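Projects > Audio > Savelov > README

# Savelov: a catalogue of club recordings

Savelov is a table of sets and live recordings from small electronic music nights, with release details where a recording later came out on vinyl, tape or download. It began as a spreadsheet kept for the Soritz label and was tidied into its present shape in January.

The current version holds 161 recordings and nearly 3000 track entries. No audio is included.

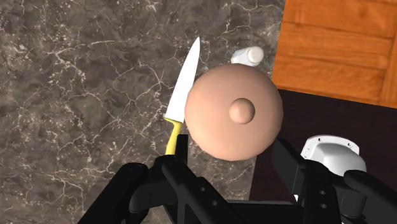 Maintained by Margareta Surdu and Tharun Joseph

## Files

- `recordings.csv`: one row per recording
- `tracks.csv`: one row per track, joined on `rec_id`
- `aliases.csv`: artist names and the other names they have used
- `notes/`: plain text notes, mostly on disputed track lists

All files are UTF-8 with comma separators. Romanian and Hungarian names keep their accents. If your spreadsheet program mangles them, import the file and set the encoding by hand.

## Fields in recordings.csv

- `rec_id`: short code, never reused
- `night`: name of the night or series, such as Ursu or Remitz
- `performer`: as printed on the flyer
- `type`: `dj`, `live` or `hybrid`
- `source`: `desk`, `room` or `radio`
- `format`: blank if never released
- `checked_by`: initials of whoever last listened through

`hybrid` covers anyone who played records and ran a drum machine or synth over them for a good part of the set. A DJ using one effects box is still `dj`.

## Track entries

Start times are in minutes and seconds from the start of the recording, which may not be the start of the set. Several of the Ursu tapes begin partway through a mix. Where two records play together for a long stretch, each gets its own row and the times overlap.

Unknown tracks are entered as `unknown`, with a short description in `remarks`. Please don't put a guess in the title field. Sebastian Pop went through the Remitz sets and moved all the old guesses into `remarks`, and we would like it to stay that way.

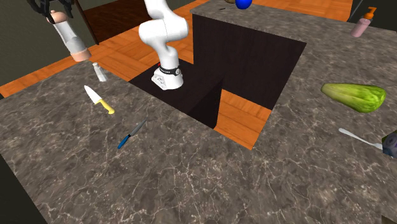 Dubplates and unreleased versions are marked `unreleased` as of the last check. Some have come out since under different titles, so search `aliases.csv` and the notes before adding a new row.

## Confidence

The `conf` column takes one of 3 values:

- `3`: confirmed by the performer or by a written set list
- `2`: matched by ear against a release
- `1`: taken from a forum post or comment and not checked

For anything going into print, use only rows marked 3 or 2.

## Known problems

- Room recordings from Ursu run slightly fast. Times have not been corrected.
- Dezső Major appears under two spellings in `tracks.csv`. Both point to the same entry in `aliases.csv`.
- Radio sources sometimes have the presenter's talk edited out, so times won't match other copies.
- Coverage leans heavily towards nights that had a desk feed.

## Corrections

Send changes as a patch or as a plain list of `rec_id`, field, old value and new value. Darius Iordache handles track lists and Tharun handles everything else. Please say how you know.

Filed under: Data, Electronic, Club Archives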